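About Stullska

We write down how robot arms ought to be tested, and then we test them that way ourselves.
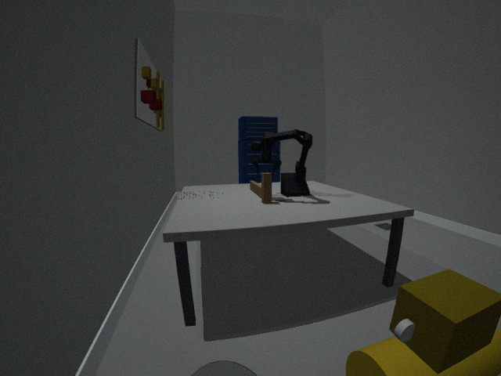

One of our simulated test rooms, with the arm over the wooden L-shaped piece.

Stullska is a small company in Trundville that writes working rules for robot arms in simulation. Labs, schools and small manufacturers come to us when they have an arm, a task and a pile of results, and they want to know if those results mean anything. We love that question! It's the reason the company exists, and after all this time we still argue about it over lunch.

How we got started

Fletcher Stubbs and Noemí Mendoza met while working on the same automation project in Kosville. Fletcher built the simulated rooms and Noemí ran the trials. One February they compared notes and found they had been counting success in two different ways. Fletcher's script called a pick successful when the gripper closed on the part. Noemí wanted the part lifted, moved and set down inside the target zone. Same arm, same task, same week of work, and the two reports looked like they came from different planets.

They sat down that evening and wrote a two-page agreement on what "done" meant, who could change it and where the change had to be recorded. Other teams asked for copies. Then they asked for a longer version, and then for somebody to come over and go through it with them. Stullska grew out of those visits.

What we do

Most of our time goes into the Cárdenas Handbook, our open set of rules for running and reporting simulated arm trials. It's named for the street where we rented our first office (two rooms over a bakery, and yes, we miss it). The handbook now holds 317 rules. Some are a single line long. Others run to a page, with a worked case and a note on the arguments we had before we settled on the wording.

We also review test plans. Send us your plan before you run anything, if you possibly can. It's much easier to fix a vague success measure on paper than to pick through a finished batch and guess what each trial was meant to show. Our reviewers have read 1,293 plans so far, and we keep the anonymous lessons from them in a file that feeds every new edition.

And we teach. Our introductory course lasts 2 days and takes up to 15 people, mixed on purpose: students next to line engineers, people who write code next to people who have never opened a simulator. The best questions tend to come from that second group. Last year somebody asked why a trial that timed out was being thrown away instead of counted as a failure, and the room went quiet for a good long while. That one became a rule.

The rules we care about most

You can read the whole handbook, but if you only have ten minutes, start with these.

Write the goal before the first run. State where the object begins, where it should end up, how far off it may be and how long the arm has. Use plain words. If a new coworker can't judge a trial from your written goal, it needs another pass.

Keep the whole room in the record. People save the settings for the arm and the object and forget everything else. In our own rooms there may be a painting on the wall, a dark blue cabinet behind the table and a yellow machine off to one side, and all of it gets a line in the scene file along with the lighting. A background change can affect a camera-based controller, so a changed background gets a new scene version. We are strict about this one!

Count every trial. Timeouts count, dropped parts count, and so does the run where the arm never left its starting pose. If a run has to be left out for a software fault, log the fault and keep the run in the file with a mark next to it.

Settle your starting positions ahead of time. Draw them from a written range and save the random seed. Nudging a part a little to the left after a bad morning is very tempting, and we've all done it. The handbook asks you to record the nudge and start a new batch.

Separate tuning from testing. Scenes used to adjust the controller stay out of the final test set. Our reviewers look for this before they look at anything else, and it's the comment we write most often.

Name the contact settings. Friction, mass and the simulator's time step all belong in the report. A grasp on a simple piece can go very differently after a small change in friction, and a reader has no way of spotting that from a success rate.

Say what the simulation leaves out. Cable drag, worn finger pads, a table that isn't quite level: list what you know is missing. A simulated result is useful evidence about a simulated arm. Before anything moves near a person, the real machine needs its own risk assessment, done on site by someone qualified to do it. The handbook doesn't replace that work or the safety standards that apply where you are, and we say so on its first page.

How a rule gets made

Anyone can propose one. Tell us the problem you ran into, what you tried and what you'd like other people to do. Noemí reads every proposal herself, and two of us then try the draft rule on a live task. If they come back with different readings, the wording goes back for more work. We'd sooner publish a short rule that people follow than a perfect paragraph that sits there being admired.

Old rules are open to challenge too. Fletcher's favorite, a very detailed one on naming files, was cut to four lines after a class in Kosville showed us that everyone skipped past the middle. He took it well. (He still brings it up.)

Retired rules stay online with the reason they were dropped, so that reports written under an older edition can still be understood.

How we work

Our reviews are paid for at a flat rate, agreed before we see any results. We don't sell arms, grippers or simulation software, and we take no commission from those who do. We don't rank products either. When a review covers work by someone we've taught or worked with, that goes at the top of the review.

We run our own trials under the same handbook and publish the failures with the rest. A fair number of our rules began with one of our own mistakes, and the case notes tell you which.

Working with us

We're happy to hear from teams at any stage, including the stage where you have a half-written plan and a bad feeling about it. Schools can use the handbook and course exercises free of charge. If you teach with them, please tell us what confused your students, since we fix those parts first.

Visitors are welcome at the Trundville office by arrangement. Come at 10 in the morning if you can, when the day's test results are up on the wall and everyone is standing around disagreeing about them. The coffee is decent and there's usually a spare chair near the window.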